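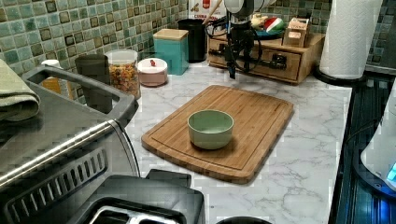

Figure 3. Kitchen counter used for the tabletop demonstration, with the arm above the back of the counter and a small bowl on the cutting board.

4.2 Open day procedure

The open day was held in November at the Hindosstead site. Visitors came through the kitchen in small groups, and each group stayed for one full demonstration and a short question period. The kitchen station (Figure 3) was the second of three stops. The first was the assembly bench described in Section 4.1, and the third was a seating area where visitors filled out the questionnaire.

We kept the kitchen station close to an ordinary home counter. Jars, canisters, paper towels and small appliances stayed in place during the demonstration, and the area around the cutting board was kept clear for the task. An earlier pilot at Pedstead had used a bare table, and several visitors there told us they could not judge what the robot would be like in a home. The counter was chosen in response to those comments.

The task was a simple pick and place. The operator asked the group to pick a target from a short list, entered the choice in Cestis, and started the run. Cestis is the control software used throughout this study; the version was the same one used for the laboratory trials in Section 3, with the maximum arm speed lowered for the public. If a grasp failed, the operator let the system try once more before stepping in. Operators were told to say out loud when they took over, so that visitors would not mistake a manual correction for autonomous behavior.

Kevin Geraghty and Dalibor Holub took turns as operator. Rónán Mac Giolla stood with the visitors and answered questions. He did not explain in advance how the robot chose its grasp, as one of the questionnaire items asked visitors to describe this in their own words.

4.3 Responses

Over 800 people attended the open day, and 674 returned a questionnaire. Forms with no answers on the kitchen items were left out of the analysis in this section. Answers to the open items were coded by two of the authors working separately, using the scheme developed by Foley for the pilot. Disagreements were settled by discussion.

The most common remark concerned speed. Many visitors wrote that the arm was slower than they had expected, and a smaller group wrote that they would not want it to move any faster with people nearby. Some visitors gave both answers on the same form. We coded these under both headings.

Comments on clutter were more mixed. Visitors who cooked often tended to ask whether the arm could reach items at the back of the counter without knocking over the ones in front. Parents asked about hot surfaces. The demonstration did not include the stove, and the operators said so when asked.

Failed grasps drew less criticism than we had expected. Groups that saw a failed first attempt asked more questions during the question period, mostly about how the system knew that it had missed. We did not record group membership on the forms, so we cannot link these questions to the ratings reported in Section 4.4.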